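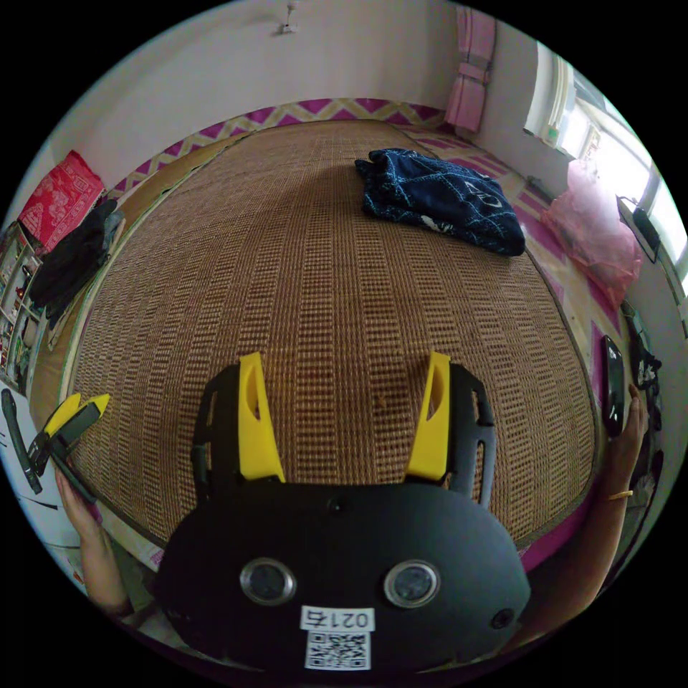 La esterilla de ratán sobre la cama, con la manta azul marino doblada encima.

Cómo vestir la cama con una esterilla de ratán y dormir en agosto

Hay dos clases de personas en verano: las que ponen el aire acondicionado y las que dan la vuelta a la almohada cada veinte minutos con cara de mártir. Pertenezco a la segunda, y desde hace un par de años duermo sobre una esterilla. Mi espalda protestó 11 noches. La número 12 se rindió.

Lo que hace falta

Una esterilla de ratán tejido, a ser posible con calados, que dejan pasar algo de aire. Una sábana que no os dé pena. Un paño de algodón, un cepillo blando y un sitio donde dejar la ropa que ahora vive encima de la cama. Esto último es lo más difícil de conseguir.

Paso 1. Medid antes de comprar

Medid el colchón, no la cama. Yo medí la cama, con el cabecero incluido, y la primera esterilla sobresalía 13 centímetros por los pies. Me los clavé en la espinilla todo el mes de junio. Lo cómodo es que quede algo más pequeña que el colchón y se vea la sábana alrededor.

Eso obliga a elegir bien la sábana, porque lo único que va a asomar es el borde. El zigzag magenta y amarillo pálido, que en una cama entera marea, en una tira estrecha hasta parece una decisión.

Paso 2. Quitadle el rizo

La esterilla llega enrollada y quiere seguir así. Extendedla en el suelo boca abajo, con libros en las esquinas, y dejadla toda la noche. Los diccionarios encuentran por fin una utilidad. No la planchéis. Sé por qué lo digo.

Paso 3. Colocadla

Primero la sábana bajera, bien tensa: cualquier arruga se nota a las tres de la madrugada. Luego la esterilla, con las franjas del dibujo a lo largo, desde la cabecera hasta los pies. Alisad con la palma desde el centro.

Paso 4. La manta de por si acaso

Doblad una manta fina y dejadla a mano. A las cinco refresca y nadie quiere levantarse a abrir armarios. El cojín, contra la pared; si es rojo y estampado, disimula las manchas de café.

Paso 5. Retirad lo demás

El montón de ropa negra «que está casi limpia» se lava o se guarda. Negra sobre ratán, además, recoge todas las fibras sueltas. Las bolsas de plástico también fuera: crujen con solo mirarlas.

Mantenimiento

Paño apenas húmedo una vez por semana, a favor del tejido, y a secar a la sombra. El sol directo de la ventana reseca la fibra y la vuelve quebradiza. En octubre se enrolla, nunca se dobla, y se guarda de pie detrás de una puerta, donde se caerá cada vez que alguien la abra.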